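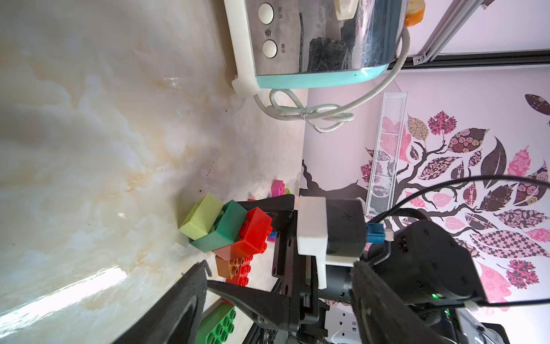

Ticket: Breaker trips when the toaster and water heater run together
Opened by: Liette Gagnon
Opened: Sep 29, 2023
Status: Closed

Reported problem
The kitchen counter outlets go dead most mornings. The 20 amp breaker trips within a minute or two of starting the toaster. Resetting it works until the next morning. No burning smell, no warm outlet covers. It started in July, after Fomasard put in the under-sink water heater.

Reply, Tetico support
Please tell us what else is on the circuit and whether the breaker trips with the toaster alone.

Update, Liette Gagnon
Toaster alone, four rounds, no trip. Heater alone, no trip. Both together, tripped on the second try. The Carrier air conditioner is on its own breaker and was off for all of this. The panel label for this circuit just says "kitchen," so I plugged a lamp into each outlet to see what went dead. It's both counter outlets, the one under the sink, and the hall light.

Reply, Tetico support
The heater should not share the counter circuit. Its install sheet calls for a dedicated line. Please leave it unplugged when using the counter outlets until that is corrected. Do not swap in a larger breaker.

Update, Liette Gagnon
Called Fomasard. They sent an electrician from Stiletti, who ran a new line from the panel, 50 feet of cable. He also found a loose neutral at the under-sink outlet and replaced the outlet. I was charged $150 for the outlet work. The new line was covered. Panel is relabeled.

Ran both together every morning for a week with no trips. The hall light still flickers a little when the toaster starts. I'll open a separate ticket for that if it gets worse. OK to close.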